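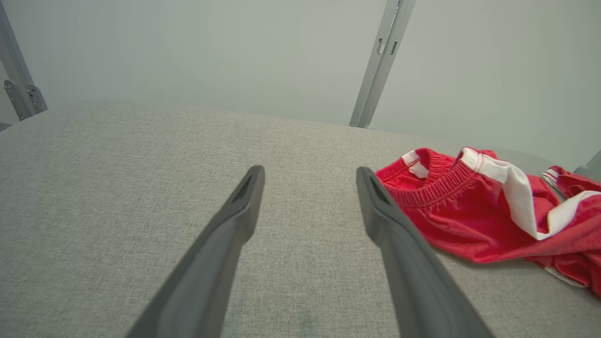
The gripper, open, beside a pair of red shorts on the grey padded surface.

Reviews > Services > Laundry and linen

May, by our services correspondent

Ravinder Fraser puts the kettle on before she'll talk about robots, and I was glad of it, having come up on the early train. She runs the laundry side of Quintela, a sports hall with a good many teams and a great deal of kit, and since the winter she has been paying for Plurnska, a folding service that comes with an arm, a padded surface and somebody on the telephone.

"I'd looked at Siltitz first," she told me, "and they were lovely people, but they wanted us to sort everything beforehand, and sorting is the bit I was trying to get rid of!"

The monthly charge is £531, which covers visits and spare fingers. On a decent day she gets through roughly 200 pieces, though shorts are slower than shirts. "It's the waistbands," she said. "They gather up, and it has to have a think about where to take hold. I've stood there with my tea, willing it on."

Her grumbles are small ones. The help line shuts at 10 on a Friday night, just as the late matches come in, and a new kind of garment takes 11 tries or so to set up properly. Would she renew? "Oh, I think so, yes. I've told them I want socks next, and they went rather quiet."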